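Modern Art Survey, Unit 4: Printmaking After the Easel
Handout for the Friday section

Welcome back! We left off last week with the painters, and I promised you ink. Printmaking is where a lot of people in this course fall in love with the period, and I hope at least a few of you go that way too.

Start with the basic split. In a relief print (woodcut, linocut) the ink sits on the parts of the block the artist left standing. In intaglio (etching, drypoint, engraving) it sits down in the grooves, and the paper gets pushed into them under heavy pressure. Lithography works from a flat surface and relies on grease and water refusing to mix. If you can keep those straight, you can walk up to almost any print in a museum and make a decent guess at how it was made.

A case study: the Flutville workshop

Our main example this term is the small press at Flutville, set up by Charoen Tanasarn with one secondhand etching press and a great deal of nerve. I love this body of work. Tanasarn trained as a sign painter, and you can feel it in the lettering, which is big and confident and sometimes runs right off the sheet.

The workshop put out nearly 700 impressions in its first run, mostly woodcuts on thin paper. Look closely at the Nenness portfolio (4 sheets, in your packet). Sheets 1 and 2 use the same block, but the second was inked much more lightly, and what was a night sky becomes something closer to rain. Same wood, same knife marks, completely different weather! Keep that pair in mind when we get to the word "original," because it's going to give us trouble.

Sheet 3 is the Zoëga view, the harbor with the tilted roofs. Notice how the grain of the plank is left to do the water. Tanasarn barely cut there at all.

Terms to know
Block: the carved surface for a relief print
Burr: the rough ridge a drypoint needle throws up, which prints soft and dark
Edition: the full set of matching impressions
Proof: a print pulled while the image is still being worked out
Plate tone: a thin film of ink left on purpose when wiping

For next time
Read the Zoltance essay on editions and bring one page of notes. It's dense in the middle, so go slowly through the part on numbering. Then pick one sheet from the portfolio and write two paragraphs on how the ink was handled. Please get your nose right up to the reproduction before you start writing, and use the terms from the list when they fit. Bring a soft pencil as well, we'll be making rubbings in the second half of class.
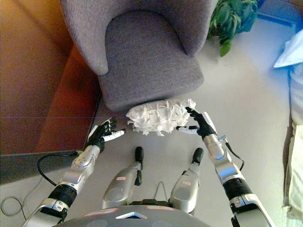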